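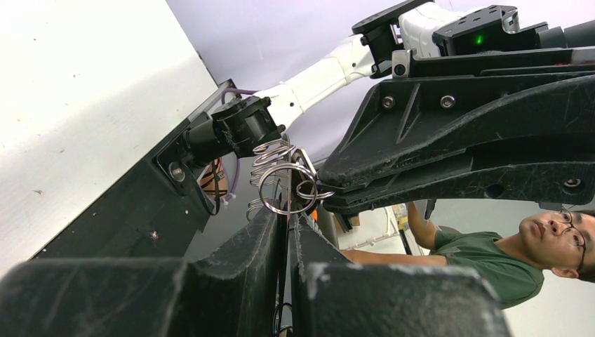
White arm, purple cable, one small green light.

My niece is five and she has opinions about live music. After the last kids' show we went to, in the old hall at Ballmont, she told me the drummer was "too far away to be friends with." I've been chewing on that ever since, and I think she put her finger on the thing that's going wrong with children's concerts right now. They're getting too big!

I should say where I'm coming from. I played keyboards in a family band with Danica Rusnák for a good few years, doing school gyms and libraries and the odd wet field. We were never famous. Our biggest crowd was maybe a third of what the popular acts get now, and we had one speaker that buzzed whenever anybody opened the fridge in the next room. So yes, take all this with a pinch of salt – I have a soft spot for small and scruffy.

But look at the show that came through in September. It was in the Kostosmont arena, with 1000 seats, and tickets were 39 dollars each, babies included. Babies! A family of four pays more than I spend on groceries in a week, and that's before anyone has spotted the light-up wands in the lobby. The songs were good. The band worked hard, and I don't blame them for one second, they have rent to pay like anyone else. What I minded was watching rows of little kids stare at the big screens while the real singers were right there, the size of your thumb.

Kids don't watch music the way we do. They want to get up and bump into each other and yell the wrong words and then go lie on the floor for a bit. You can't do that in a numbered seat with a cup holder. An usher asked the boy in front of us to sit down three times during a song that was called, I swear, "Everybody Jump." His dad ended up holding him by the overalls.

Compare that with what Ayanda Ndlovu has been putting on at the Wurau library. She caps it at 50 kids. Everybody sits on the carpet until they don't feel like sitting, and the band plays on the same carpet, at the same height. The afternoon I went, a toddler walked straight up to the bass player and put a raisin on his shoe. He left it there for two songs. My niece still talks about the raisin. She has never once mentioned the arena's confetti cannon.

I've had this argument with Pieter Dlamini, who books tours, and he makes a fair point. A carpet show with 50 kids doesn't pay for a van, never mind four musicians and a person to do sound. He says the big rooms are what keep the acts alive, and if I want them to turn up at libraries I'd better find someone to cover it. Okay! Then let's cover it. Towns find money for a fireworks night that lasts as long as a bath and scares every dog for miles. I'd trade one of those for a year of carpet shows and I wouldn't even feel bad.

I'd also like the bands to meet us halfway. If you're already in town for the arena, do a short set at a school that morning. No lights, no costumes if you don't feel like it, half an hour and a box of shakers. The trio Karabo Masilela sings with did that in Ngcobo last time they were through, at nine in the morning, and she told me it was the only part of the tour where she could hear the kids singing back. They had the words to the second verse and everything, which is more than she could say for the guitarist.

And parents, one small thing from an old keyboard player. Put the phone in your bag for a song or two. I know, I film too, I have a hundred shaky clips that I never look at. But from up front you can see which kids keep turning around to check whether somebody is dancing with them. It's nearly all of them. You don't have to be any good at it – I've seen Shireen Lekota dance at a library show in hiking boots and a raincoat, and by the chorus she had a line of preschoolers behind her going all the way out to the returns desk.

The next one at Wurau is at ten in the morning, and my niece has already started saving raisins.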